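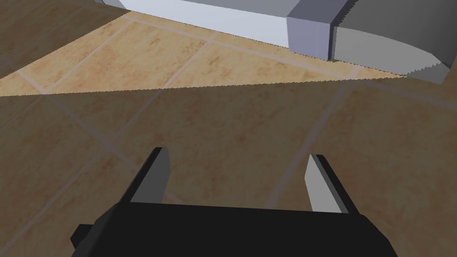

What is Tosenberg announcing? The television presenter Vesna Kadrić is to front a new family entertainment series, Rallirow, in which well-known faces plan a surprise birthday party for somebody they love. Filming has finished and the first episode will be shown in December.

**PRESS RELEASE**
**24/10/2024**
**For immediate use**

# Vesna Kadrić to host celebrity birthday series Rallirow

Tosenberg has confirmed that Vesna Kadrić will present Rallirow, a series of hour-long programmes in which a celebrity is given a budget, a venue and very little notice to put together a birthday party for a relative or close friend. The person whose birthday it is does not know the programme is being made until they walk through the door.

The series was produced by Berchtold. It is the company's first commission from Tosenberg and its first programme for a family audience. Gareth Dobson is the series producer.

Each episode follows one host from the first phone call to the end of the party. The hosts choose the food, the music, the guest list and the presents themselves, and do as much of the work as they can with their own hands. Professional caterers are allowed for the main meal. The cake has to be made by the host, at home or in the venue kitchen, and has to be the one that is cut on the night.

Kadrić appears throughout. She visits the hosts while they are planning, helps on the day of the party, and talks to the guests once the surprise is over. She also looks after the birthday guest in the hour before the party, when they believe they are on their way to something quite different.

Speaking about the series, Kadrić said she had agreed to it after reading a single page of notes.

"I have been to a lot of parties for work and most of them were dull," she said. "What I liked about this was that somebody had to ring an aunt they hadn't spoken to for years and ask whether she still had the photographs. You learn a good deal about a family from who gets rung first. I cried more than I expected to, and I ate far too much cake, some of it raw in the middle."

The hosts include actors, musicians, a retired footballer and a former newsreader. Their names will be released nearer to broadcast, along with pictures from each party. Tosenberg asks that anybody who attended a recording keeps the details to themselves until then, as several of the programmes depend on a guest whose arrival should come as a surprise to viewers as well.

## How the programme works

Hosts are given 2 weeks to prepare. They receive the same budget whatever their circumstances and may not add their own money to it. Presents are the one exception, and even then the programme asks that at least one gift costs nothing. In the opening episode this is a tape of a radio programme that the birthday guest loved as a child, which the host found after a long search and had copied.

The venues are ordinary places. Parties were held in a village hall, a bowling club, the upstairs room of a restaurant, a school canteen and a back garden with a marquee. Hosts were offered a choice and were free to turn down what they did not like.
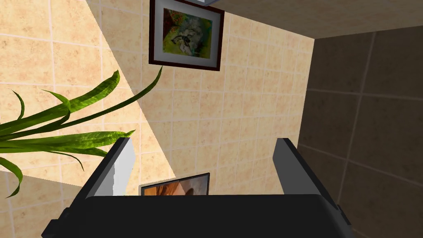
Gareth Dobson said that the budget had been the hardest thing to settle, and that he had argued for a smaller one. The first sum suggested would have paid for a hotel ballroom and a live band, he said, and the parties would all have looked the same. He added that the bowling club had turned out to be the favourite with the crew, mainly on account of its bar staff, who stayed late and joined in with the dancing.

Guest lists were limited to 87 people, the capacity of the smallest hall. One host invited everybody allowed. Another asked only the immediate family and two neighbours, and that party is shown in the same running time as the rest.

There is no prize and no judging. Nobody is voted out and the parties are not compared with one another. At the end of each programme the birthday guest is asked to choose one thing from the evening to keep, and the answers range from a paper tablecloth signed by the guests to a large inflatable parrot.

## The first episode

The series opens with a mother arranging a party for her son, who is turning 20 and has told her that he wants no fuss. His favourite television programme as a small boy was a puppet series called Mosonum, which has not been shown for many years. His mother sets out to find the original puppeteer, who has retired, and to persuade her to bring the main character out of its box for one more evening.

Kadrić goes with her to make the request. The answer is given on camera and will not be revealed here. The puppeteer also talks about how the character's voice was arrived at, and why its left ear was always a slightly different green from its right.

Later programmes include a 60th birthday with a skiffle theme, a joint party for twin sisters who have never agreed about music, and a tea party at which the host's speech was delivered by his grandfather when his own voice gave out.
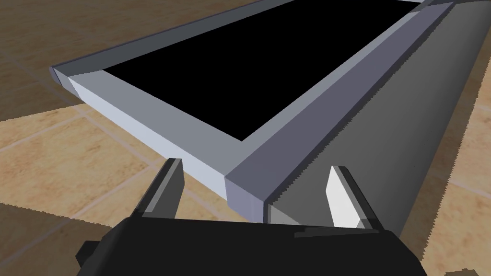

The theme tune was written for the series and recorded in a single session with a brass band. It will be released as a download on the day of the first broadcast, together with the song played over the closing titles, which changes each week and is picked by the birthday guest.

Recipes for the cakes will be published on the Tosenberg website after each episode. These are the versions the hosts used, with quantities checked and baking times corrected where needed. The lemon cake from the bowling club party needed a longer time in the oven than the host gave it and the recipe has been changed to match.

## Birthday messages from viewers

Tosenberg is inviting viewers to send in short birthday messages to be read out by Kadrić in the last few minutes of each programme. Messages should be no longer than 300 characters and should give the first name of the person whose birthday it is and the age they will be. Surnames and addresses will not be broadcast. Messages for children must be sent by a parent or guardian.

There will be room for 5 messages in each episode. Those that are not read out will be shown on the website, provided that they arrive before the programme is broadcast. Photographs cannot be accepted at present.

Viewers who would like to take part in a future series can register their interest on the same page. Tosenberg has not yet decided whether a second series will be made, and registering does not mean that a place is being offered. Applicants will be asked who the party would be for, how well that person copes with surprises, and whether there is anybody who would have to be kept from finding out.

## Notes for editors

Rallirow is a Berchtold production for Tosenberg. The presenter is Vesna Kadrić and the series producer is Gareth Dobson.

Please note the accent on the final letter of Kadrić. The title of the series is a single word with one capital letter and should not be split across two lines in print.

Preview copies of the first episode will be available to reviewers before broadcast. Requests should be sent to the Tosenberg press office with the name of the publication and the date on which the review is expected to appear. Reviewers are asked not to give away the puppeteer's answer or the identity of the final guest.

Vesna Kadrić is available for interview by telephone. Interviews with the hosts will be arranged separately once their names have been announced. The birthday guests are not taking part in publicity unless they have asked to, and the press office will not pass on requests to their families.

Broadcast times for each region will be sent out with the December listings.

**Ends**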